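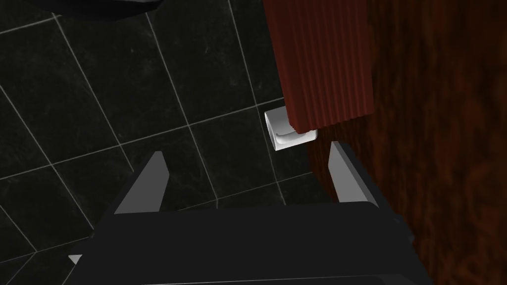 Fig. 1. Dark floor tile, edge of a wooden surface. Hard finishes.

Handout 5. Rooms and sound: reverberation, part one
G. Zanetti. Bring this back next time, we keep using the numbers.

Where we got to: sound leaves the source, some goes straight to your ear (direct sound), the rest hits something first. Every surface takes a bit of the energy and sends the remainder back. Ear gets the direct sound, then a few separate early reflections, then a mush. The mush is reverberation.

Absorption coefficient, written alpha. Runs from 0 (all comes back) to 1 (nothing comes back, an open window). Depends on frequency!! Always say which band. Ballpark at 500 Hz, for homework use the table in the reader:
tile on concrete - very low, 0.01 or 0.02
painted plaster - low
wood panel over an air gap - low at the top, quite high in the bass
heavy curtain, gathered - middling to high
carpet - poor in the bass, decent up top

People always forget the panel one. Thin wood with air behind it moves, and moving costs energy, so the lows go. Solid wood glued straight onto masonry doesn't do this. Looks the same from the front. Knock on it.

Reverberation time, RT60. Time for the level to drop 60 dB after the source stops. Sabine:

RT = 0.161 x V / A

V in cubic meters, A in square meters of absorption (each surface area times its alpha, add them all up). If you use feet the constant is 0.049. Do not mix. Half of last year's errors.

Worked example, the Stostthorpe rehearsal hall. V = 400. A came out at 51.
0.161 x 400 = 64.4
64.4 / 51 = 1.26 s

Fine for a small choir, long for a meeting. Now hang curtains on the back wall, adds 8 to A. New A = 59, RT = 1.09 s. You would hear the diffrence but it isn't dramatic. Note the curtains do most of that in the mid and high bands, so the bass hangs on and the room can sound boomier than before. Classic complaint after a cheap fix.

When Sabine fails:
- very dead rooms. Put alpha = 1 everywhere and the formula still gives you a reverberation time. Use Eyring.
- absorption all on one surface, e.g. soft ceiling, hard walls. Sound goes back and forth between the walls and never meets the ceiling. Real RT longer than calculated.
- long low rooms, corridors. Field isn't diffuse.
- small rooms at low frequency. Separate modes, see next handout.

Flutter echo: two hard parallel surfaces, little else in the room. Clap once, get a zing. Fix one surface of the pair, no need for both. Tilting a wall a few degrees works too but try telling that to the architect.

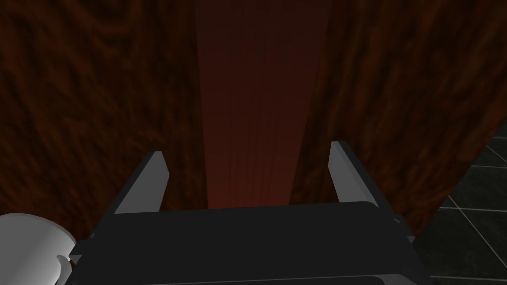 Gualtiero Piras asked if furniture counts toward A, as the Dedlow worksheet leaves it out completely and his answer came out far too long. Yes it counts. Padded seats count a lot, hard ones hardly at all, and a person in a padded seat covers up the seat so don't add both. The worksheet is for an empty hall, should of said so on the sheet. If you put furniture in and showed it, full marks.

Measuring. Balloon pop or interrupted noise. You almost never get a clean 60 dB of decay over the background, so measure a 20 or 30 dB piece and extrapolate (T20, T30). Start reading 5 dB down, not from the top. Several positions, average them. Doors shut, ventilation off if they let you.

For next time:
1. Redo Stostthorpe with the curtains on the ceiling instead. Does Sabine change? Would the room?
2. What A do you need to get 400 cubic meters down to 0.8 s?
3. Reader, chapter 8, skip the derivation.

Lab groups: Bayram and Woo share the meter in the morning, Leone and Piras after lunch. Meter goes back in its case with the calibrator.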